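Step 4. First grip test

OK, pads are glued and both grippers are screwed together, so now the fun part!

1. Close the jaws slowly on nothing and check the pads meet evenly. Mine didn't, and I backed the screws off 2 turns to fix it.

2. Pick a bowl with a thick, rounded rim. Put one jaw inside and one outside, then squeeze.

3. Tilt it a little before you lift it.

Note: Anahera likes to start with a plastic cup, and that's fine too.

Caution: don't use a bowl you love. I've swept up two (sorry, Paora).

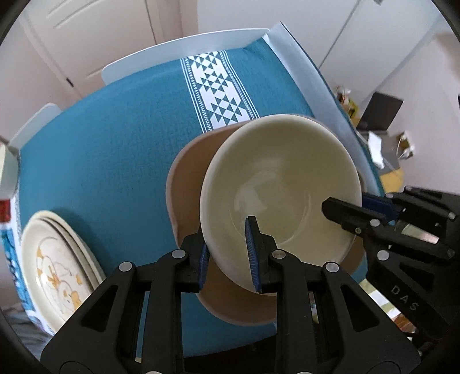 Step 2: blue pads on either side of the rim, bowl tilted.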